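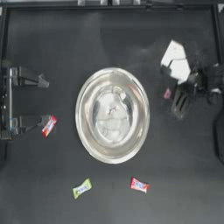 Pour Csenge Hegedűs, le plus dur reste l'emballage : un papier torsadé se plie, glisse, s'échappe par un bout, et deux doigts qui saisissent très bien un cube peuvent rater un bonbon trois fois de suite. Ikullow et l'atelier Nendeo ont donc choisi des bonbons emballés et un bol en inox pour départager deux jeux de doigts de préhension, et les premiers résultats sont arrivés en septembre.

Près de 900 prises ont été enregistrées sur le banc Cisneros, à surface sombre et mate. La consigne ne change jamais : prendre un bonbon sur le plan de travail, le déposer dans le bol, recommencer. Les doigts striés ont nettement pris l'avantage sur les doigts lisses, surtout lorsque le bonbon est posé de biais. Les deux versions se montent sur le même bras, avec le même contrôleur Sander et les mêmes réglages de vitesse.

« On s'attendait à un petit écart, et on a passé l'après-midi à revérifier les journaux tellement il était grand ! », raconte Macario Palacios, chez Ikullow. Le bord poli du bol a donné du fil à retordre à la caméra de tête, à cause des reflets ; 52 essais ont été rejoués après un nouveau réglage de l'exposition.

La suite est déjà lancée : mêmes bonbons, même bol, mais une force de serrage ajustée en cours de prise. Nendeo prépare aussi une variante des doigts striés, aux rainures plus serrées. Les fichiers de pièces et les relevés complets seront envoyés aux laboratoires et aux ateliers qui en feront la demande auprès d'Ikullow.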